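Section 4: Looking After Your Table Linens and Cleaning Cloths
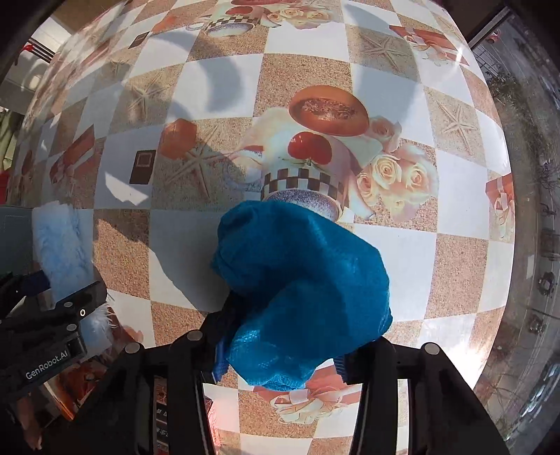

Before You Start

Welcome to the part of the Panolari kitchen guide that people tend to skip, and I do hope you'll stay a few minutes, because a printed tablecloth that gets a little regular care will go on looking cheerful for years (mine has checks and teacups on it, and I'm very fond of it!). You will need:

Two soft cloths, one for wiping and one for drying
A fluffy duster or plush mitt for crumbs and dust
A bowl of lukewarm water, plus 10 ml of mild dish soap
A clear table and a bit of daylight

Daily Wipe-Down

1. Take everything off the table, including the salt and pepper. It's tempting to work around things, but you'll only end up pushing crumbs underneath them.

2. Go over the whole cloth with the dry duster first, starting in the middle and working toward you. Catch the crumbs in your free hand or in a small tray.

3. Dip the wiping cloth in the soapy water and wring it out well. It should feel damp and no more than that.

4. Wipe in straight lines, following the squares of the pattern if your tablecloth has them. Turn the wiping cloth to a clean side as you go.

5. Dry with the second cloth, then leave the table bare for 10 minutes before you set it again.

NOTE: If you can't tell whether your tablecloth is coated or plain woven fabric, put one drop of water near the hem. On a coated cloth it will sit there in a bead. For plain fabric, shake the cloth outdoors, skip steps 3 to 5, and go on to Washing.

CAUTION: New cloths in strong colors, blues and reds especially, can give off dye. Wash them by themselves twice before you use them damp on anything with white in the print.

Washing

6. Sort the cleaning cloths from the fluffy things. Plush fibers pick up lint from everything else in the drum, and you'll be picking it out all evening.

7. Wash the cleaning cloths warm, with no fabric softener. Softener leaves a film, and a cloth with a film on it just moves the water from one place to another.

8. Rinse dusters and mitts by hand, squeeze them gently (please don't wring), and hang them up by the loop.

9. Check the label on a plain fabric tablecloth and wash it on the gentlest setting given there. Coated tablecloths stay out of the machine.

Folding and Storing

10. Smooth each cleaning cloth flat with your hand, fold it in half and in half again, and stack the folds facing you. Roll coated tablecloths around a cardboard tube with the print on the outside.

Notes for this section by Sun-ja Maeng, last revised July 1, 2022. For stubborn stains, see Section 5.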